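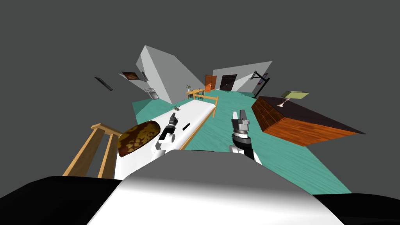

Westness Tenants' Association
Minutes of the March meeting, held in the ground floor lounge at Clultdale House

The meeting was called to order at 7 p.m. by the chair, Teresa Bednarek. A quorum was present.

1. Minutes of the previous meeting
Approved with one correction: under item four, "Sisdale Street" should read "Sisdale Court."

2. Furnished units
Adebayo Wike reported on the guest units at Clultdale House. The management office has agreed to replace worn mattresses before the summer lettings. The association had asked that bed frames be inspected at the same time – the office has not yet replied on this point. Mr. Wike will write again.

3. Laundry room hours
The trial of later closing has ended. Residents on the first floor reported noise from the dryers after 10 p.m. Moved and seconded that closing return to 9 p.m. Carried, with two opposed.

4. Finance
The balance stands at $3,000. Payments since the last meeting were $439 to Kalinowski Plumbing for the repair of the outdoor tap, and postage. Members were asked to approve up to $900 for new lighting along the Sisdale Court path. Approved.

5. Parking
The chair read a letter from a resident concerning vehicles left in the loading bay overnight. It was agreed that a notice be posted and the matter reviewed in May. A request for permit stickers was deferred.

6. Other business
The side gate code will change at the end of the month. Residents should collect the new code in person from the management office – it will not be given out by telephone or email.

Mr. Wike asked that agenda items for the next meeting reach him one week in advance.

The meeting was adjourned at 8:25 p.m.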